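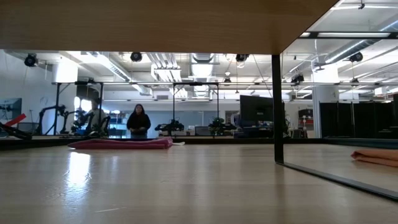
How do I make it clear my political column is satire?

Posted by Nizar Bataineh, 4th May

I write opinion pieces for the Burkum Weekly site and I love it! My latest one says the mayor of Brurano should be replaced by a goat, with a mock prophecy and a whole goat cabinet (Minister of Hedges and so on). It got 54 comments, and 19 of them were from people who thought I was seriously reporting a ballot measure. One wanted to know where to register. I don't want to stick a big SATIRE label on top and kill the fun, but I also don't want to mislead anyone before the July vote. What do you all do?

Farah
Oh, I'd read that goat piece in a heartbeat! Go bigger, and go sooner. Most people share a column after reading the headline and maybe 2 sentences, so the silliest thing you've got has to be up there. If the Minister of Hedges doesn't show up until paragraph five, half your readers never meet him.

I'd also take out any real election dates. A real date next to a made-up measure is what sends people looking for the form - and once somebody screenshots it without the rest, you can't fix it. Ask your editor for a small "Humor" tag by your byline too. Mine has had one for years and people still laugh. And do answer the person who asked about registering, kindly, with the county's real page.

Hata
just put satire in the title, done

Nizar Bataineh
Thank you both! I moved the goat cabinet up to the first line and the dates are gone. The editor is fine with the tag but wants it to say "Opinion/Humor", which I can live with. Now working on the goat's first budget speech :)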